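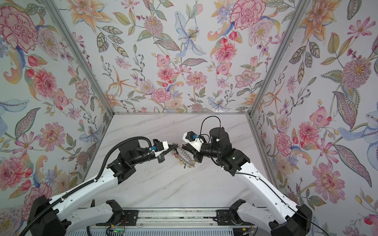 Two-arm handling cell at work on a bunch of keys. Wokix Bench Systems, two-arm configuration.

Two-Arm Bench Cell: Planning and Purchasing Guide

The Wokix two-arm bench cell is intended for facilities departments, key registries and teaching workshops that handle small metal items in quantity. It is supplied as an enclosed table with both arms mounted on a common rail at the front. Purchasers are asked to read this page before requesting a quotation.

What is included

Two arms with grippers and fingers
Enclosure with tabletop and three side walls
Control computer and licence for 11 months
Installation and 2 days of operator training at the customer's site

Wall coverings, key plates, tags and split rings are not included. Existing stock may be used, provided that a sample is sent to our Tirmont office with the enquiry.

Planning the budget

The purchase price should be treated as one part of the total cost. Customers at the Duangkaew registry set aside a separate amount for fingers, cables and cable ties in their first year, and we recommend the same practice. Fingertips are a wear item and are sold in sets of 34. Orders for spare parts placed with the cell are delivered with it at no extra freight charge.

Assessing the work

Keys are a demanding material. Split rings tangle, tags hide the blades beneath them, and polished metal throws reflections and thin shadows. 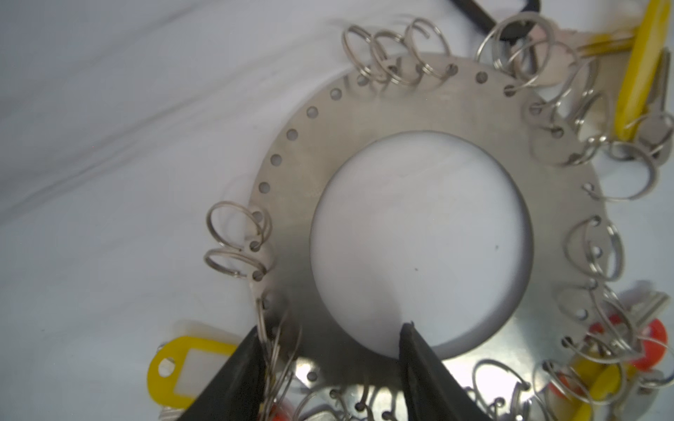

For this reason the quotation is based on a trial with the customer's own items. Please state how the keys are stored, whether tags are attached, and whether the work is to be done on a hard surface or on cloth. A perforated ring plate should be sent complete with its keys in their usual order. Trial items are returned by courier with a written report.

Delivery and support

Delivery is 3 months from receipt of a signed order. Orders received after March are scheduled for the following financial year unless otherwise agreed. The Prurnex service plan may be added at any time and covers labour, travel and replacement motors.

Enquiries

Sales and quotations: Wanpen Jaidee
Trials and sample items: Santeri Nieminen
Service plans: Somkiat Ongart

Prices are provided on written request and exclude applicable taxes.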